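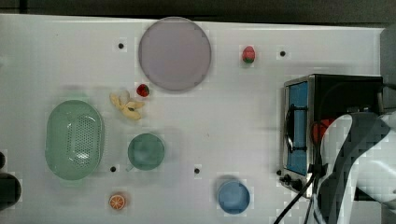 Test table at Stullwood, overhead view, with the arm at the toaster oven.

Kidavley planning software: progress report
Prepared for the Nallness fund, Tue 12 March
Lakmal Marikar, planning and perception

You asked for a shorter report than the one in October. I have taken this to heart, and also lost the appendix.

Where we are

The task planner now runs from a typed instruction to a finished motion without anyone editing a config file in between. Replanning works as well. If an object moves while the arm is on its way, the planner drops the old path and asks perception for a new pose. It used to carry on to where the object had been, with great confidence.

Perception remains the slow child. The overhead view gives us clean outlines for the plate and the colander, and the cups are fine as long as they stand upright. The two strawberries are another matter. The tracker likes to swap their labels whenever the arm passes over them, so "pick up the strawberry next to the plate" has had some creative readings. Chaminda Gunawardena rewrote the matching step to use size and last known position together, and the swaps have dropped off enough that we have stopped keeping a jar.

The toaster oven

Milestone 4 covers appliances with doors. The oven's steel front frame reflects light and the arm hides a good part of the oven from above when it reaches in, which leaves the pose estimate working from memory at the worst moment. We now freeze the estimate before contact and hand over to force control. The grasp planner is happy with this. The collision checker still treats the cables as if they did not exist, and we would like it to form an opinion on them before the review.

Simulation

We ran 1000 simulated door openings on the new controller. The failures were mostly one bug, in which the wrist took the long way around to avoid a joint limit it was nowhere near. Fixed, with a test so it stays fixed.

Late or stuck

The logging viewer is 5 weeks behind. Subramaniam, our scheduling layer, still drops a task if two arrive in the same tick, and does so politely, with no error.

Money

Within budget. The 7 days set aside for integration will not be enough, and we ask to move the unspent travel line over to cover more.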